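The Demonstration Kit You Don't Need Yet

Every few months another firm offers to sell you the easy way into robot training. The latest is Grorkow, whose two-gripper kit costs $1,180 before the support plan. You hold the grippers, do a chore, and a model is supposed to learn it. The sales page calls this "teaching by hand." I'd call it data entry with your wrists.

I have no quarrel with the hardware. The fingers are plain black blocks with small round holes near the tips, and plain is good in a part that gets knocked about.
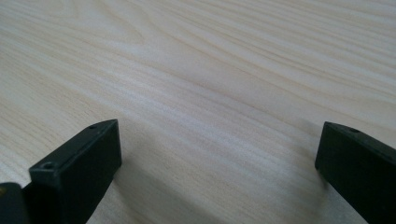
What the price leaves out

Grorkow suggests 400 demonstrations per task. Take picking up a cloth, which sounds like nothing. A cloth never falls the same way twice, so one person spends days grabbing a crumpled thing on a clear table, and at the end you own a large folder. Whether a robot can do anything with that folder in a real kitchen, with bad light and a cat, is left for you to find out. The support plan covers the grippers. It doesn't cover the result.

Then there are the cables. The brochure talks about freedom of movement, and I wonder if whoever wrote it has worn the thing for an afternoon. Haldale sells a similar set and at least prints a rest schedule in its manual. Grorkow's manual runs to 37 pages and gives fatigue one sentence.

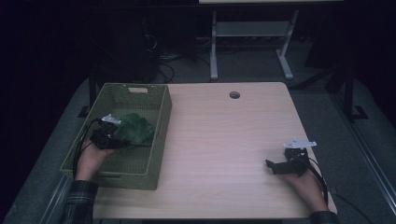
A gripper in each hand, with the green cloth in the basket.

My other complaint is the phrase "any task, any home." Show me a home. Show me the failures too, counted the same way as the successes. If Grorkow published that, I might pay the asking price. Until then, rent a set for a month, pick one dull job, and see how much of it you can stand.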